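Teaching pick-up by hand vs. with the controller?

zirkier_fan
Been showing my arm how to grab an orange bottle at home. I did 28 runs over the remote and they're all kind of jerky (my thumbs, not the motors). Should I switch to pushing the arm around by hand?
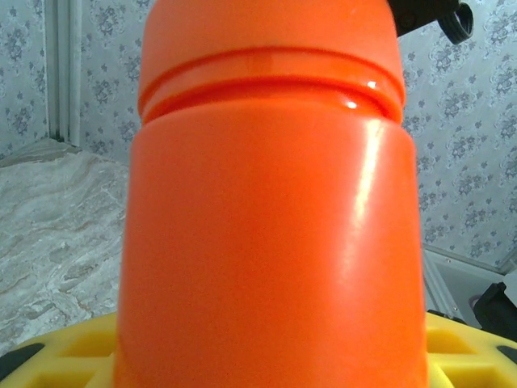 Anyway, the close-in part is where I fall apart. I creep up, stop, back off, creep up again, and I'm worried it's going to learn all my dithering too.

Thilini R
It will! Mine did. Move it by hand, you'll be way smoother in an afternoon.

patwary_bench
Disagree. By hand your own arm ends up in the wrist camera half the time. Stay on the remote, slow the speed down and toss the bad runs. I kept 200 out of 700 and never missed the rest.

Thilini R
Depends where you stand, I hold mine from behind the elbow. But yeah, toss the bad ones.

zirkier_fan
Ugh, tossing runs hurts. OK, slower remote tonight, then I'll try a few by hand and post both.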